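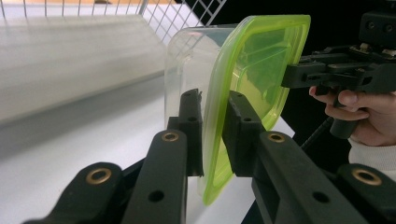

Lime-lidded container held between the two pads.

Stimwood grasp software, June meeting
Present: Darlene Campbell (chair), Sulastri Manurung, Nisha Tomar, Karine Gauthier (notes). Apologies: Marloes Cuypers.

1. Pose tracking
Sulastri has the new tracker running on 85 clips, and only 3 lost the container. Great news! Clear plastic is still the hard part, so she'll lean more on the lid edges. Nisha wants the wire rack masked out of the map.

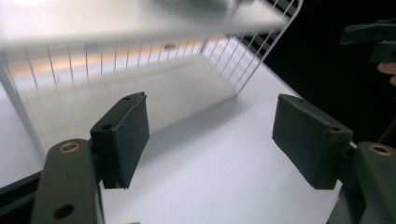

2. Planner
Nisha's branch cuts planning time to 19 ms. Everyone loved the replay. Merge agreed once Marloes has reviewed it.

Karine asked how the labels should handle two grippers at one container. 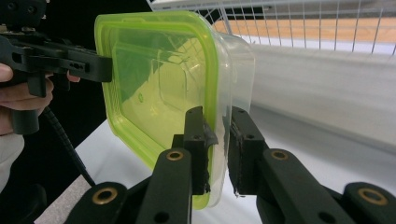 Darlene would like one contact label per gripper, and Sulastri thinks that's an easy change to the Itamach export script. Agreed.

Actions: Sulastri, export script. Marloes, review. Karine to book 2 hours for the next replay session.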